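Spent most of May on the grasp planner for the two-arm cell. Some notes in case they help anyone doing the same.

The task is small cubes on a taped grid, one arm picking at a time. Planner is Vosard, perception is our own.

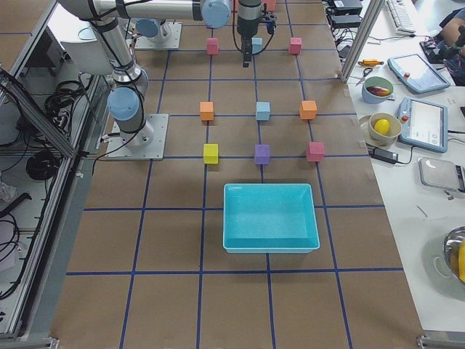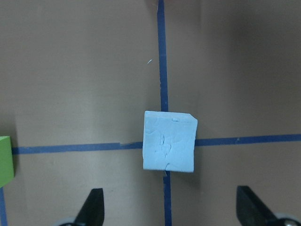
First problem was the frame transform. The wrist view and the fixed view disagreed by 7 mm at the back row. Wendy Inskip found we were applying the hand-eye offset twice.

Second problem was the tape. The segmenter kept joining dark blue lines to light blue cubes and the box came out too long. We now mask the grid first, using its known layout.

Planning time was 386 ms per pick. Caching the approach poses per cell got it down to around 40.

Đạt Từ rewrote the lock so one arm waits if the other is inside the shared zone. Timeout is 30 seconds, then it stops and logs.

Still to do: yaw estimates on cubes with rounded corners. They flip between two answers and I haven't worked out why.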